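Flulurgate Crumbs: table clearing, sweep and wipe

Read the limits before you use any of it.

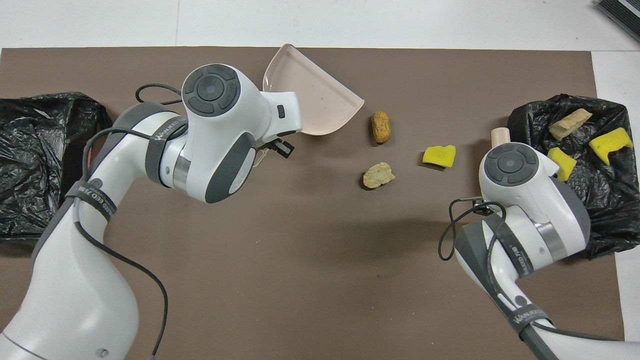 What is in it

233 short recordings of one household chore: getting food mess off a mat on a white table. The props are food-like debris, sponges, a small pink dustpan-shaped tray and whatever tool the session sheet lists. Sheets are in the notes folder, one per session, and eight of them are half filled in.

What "clean" means

Less than you would hope. Ekow Frimpong and Serpil Altıntaş each gave a score from 0 to 100, going by the mat alone. Bits pushed onto the white tabletop cost no points. I argued against this and lost, so treat a high score as "the mat looks fine" and check the table yourself.

Known problems

- The mat is flat and brown. Brown crumbs on it are hard to score, and the two scorers often disagree.
- Eleven recordings have no score.
- Sponge condition was never written down. Don't try to learn anything about wiping wet spills from this.
- "Debris" is one label for everything. Edivaldo Moura wants it split up. I doubt the old sheets will support that.

Not suitable for

Any claim about hygiene. Moving crumbs is tidying.

Corrections

Send them to Genivaldo Camargo with the recording number and the score you would give.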